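4.2 Equipment planning and cost allocation

The budget for the packing cell was drawn up before the task list was final, and this had consequences for the order in which items were bought. Funds were released in two parts. The first covered the arms, the mobile bases and the controllers. The second, released in March, covered grippers, spare fingers, cabling and the consumables used up by the packing trials. Okafor and Sýkora kept separate ledgers for the two parts, and the figures given in this section are taken from the second ledger only.

Grippers were the main point of disagreement. Three options were priced: a two-finger parallel gripper, a three-finger adaptive hand, and a suction head supplied by Kallton. The suction head was ruled out early, as it could not hold cords in the supplier's own bench test. The adaptive hand met the grasping requirement but was quoted at 2898 euros per unit before mounting hardware, against 1323 euros for the parallel type with its plate and cable included. With two grippers needed per robot and one spare held for each pair, the parallel type was selected. The saving was moved to the spares line.

Spares were planned by expected wear. Finger pads were treated as consumables and ordered in packs of 100 from Eder, which was the smallest quantity the firm would ship. Gripper cables were treated as repairable parts, with a stock of 5 held in the laboratory. Cables routed along the outside of the arm can be changed without opening the joint covers, and this lowered the labour estimate used in the plan.

The work surface was costed at close to nothing. A plain cloth is spread on the floor and clipped down, and the carton is placed on top of it (Figure 6). Sani quoted for a height-adjustable bench with a built-in fixture, but the quotation was declined for the first year. The floor layout leaves the arms free to approach from both sides, and cartons of other sizes need no new fixture. Its cost lies in operator time, as the cloth has to be straightened between runs. Kakakhel's time sheets were used to set this figure.

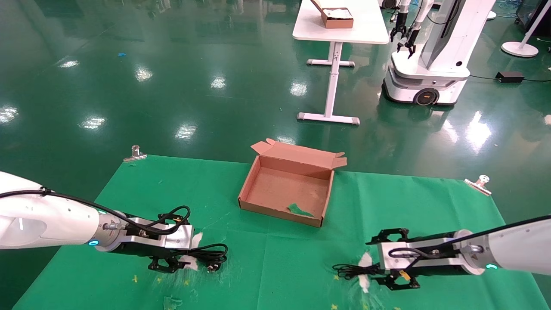
Figure 6. Cord-packing task on the floor-level work surface. Each parallel gripper holds a coiled cord beside the open carton.

Cartons and cords were bought locally and charged to the consumables line. Cartons were reused until the side flaps no longer stayed in position, after which they were written off. Meesuk has proposed that carton use be logged per run in the next budget period, so that the allowance can be set from records. The bench quotation from Sani will be reviewed at the same time.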